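# Why do football teams play at home and away?

If you follow a football team (in the United States many people say soccer), you maybe noticed two words next to every match: "home" and "away." In this text I will explain what they mean, and why a league needs both.

## What is a home match?

A home match is a match that a team plays in its own stadium. The players know this place very well. They know where the grass is a little bumpy and where the sun comes into the eyes of the goalkeeper. They sleep in their own beds the night before.

An away match is the opposite. The team travels to the stadium of the other club. Sometimes this is one hour on a bus. Sometimes it is a whole day, with two airports and a hotel.

## Each team gets both

Let us think of a small league with four clubs: Zarkum, Nemard, Sarmiento and Zosham. Each club must meet each other club two times, once at home and once away. So Zarkum has three home matches and three away matches, and this makes 6 matches in the season.

Why two times? Imagine that Zarkum and Nemard meet only once, in the stadium of Nemard. The supporters of Zarkum would say, "This is not fair, we had to travel!" And they would be right. With two matches, each club has its turn. 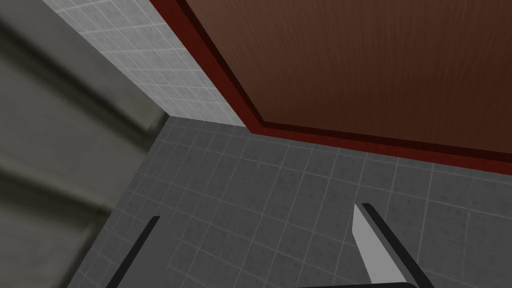 *Marta Oyelund*

## Does it help to play at home?

Yes, very often it helps. In many leagues the home teams win more matches than the visiting teams. People who study sport have several ideas about this:

- **The crowd.** If 2,000 people sing for you, you may run a little faster when you are tired.
- **The trip.** Sitting a long time on a bus makes the legs heavy.
- **The referee.** Referees try to be fair, but they are people too, and a loud crowd can make a decision harder.

Still, a home team can lose. Suppose that Zosham travels 119 miles to Sarmiento on a cold evening in November. All the people in the stadium wait for a Sarmiento goal. Then, in minute 56, a Zosham player kicks the ball into the net, and it becomes very quiet — only the small group of visitors in the corner is jumping.

## Who wears which shirt?

Usually the home team wears its normal colors. If the visitors have almost the same color, they must bring a different shirt. This is why most clubs have an "away kit." Without it, the players could pass the ball to the wrong person!

## A word to remember

**Fixture:** a match that has a place and a date in the calendar of the league. The full calendar is called the "fixture list," and supporters often read it as soon as it comes out, to see when their team plays its biggest rival.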